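Workshops > Shared Bench > Dultilberg build > Pre-run checklist

We use cookies to remember your login and reading position. Accept or change settings.

Two-handed tabletop build – checklist before first powered run
Inspected by Burgi Ruchti, February

1. Mains isolation. PASS. Lockable switch fitted within reach of the operator.
2. Emergency stop. PASS. Cuts motor supply to both arms. Logic supply stays up, as intended.
3. Base bolts. PASS WITH COMMENT. Torqued and paint-marked. Rear left mark was smeared, so it was redone.
4. Wrist cable strain relief. FAIL. Left loom rubs on the clamp at full rotation. Sleeve it and re-inspect.
5. Finger tendon tension. PASS. Left hand 179, right hand 209, in controller units. The limit in our notes is 250.
6. Encoder zero. PASS WITH COMMENT. Right thumb drifted after a warm restart. Zero again before each session.
7. Watchdog. PASS. Arms hold position when the Tornelis link is unplugged.
8. Simulated drawer task. PASS WITH COMMENT. The bench model has the white drawer unit, toaster, potted plant and tipped can on a wood-grain top. Log covers 3,914 steps against a required minimum of 3,000. 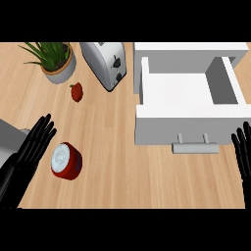 Contact force on the drawer handle is capped in software only. Until a mechanical slip clutch is fitted to each wrist, keep the real arms at quarter speed and stay behind the screen.

9. Guarding. PASS. Screen hinges tight, no sharp edges.
10. Sign-off. WITHHELD pending item 4.

Comments (3)

Andrade: What sleeve are you using on the loom? Braided nylon frayed on mine at the same clamp.

Burgi Ruchti: Silicone, one size up. It adds a bit of bulk, so check the bend radius again afterward.

werico_bench: Item 6 – same drift here. Ours was a loose magnet on the encoder shaft. Worth pulling the cover before you blame the firmware.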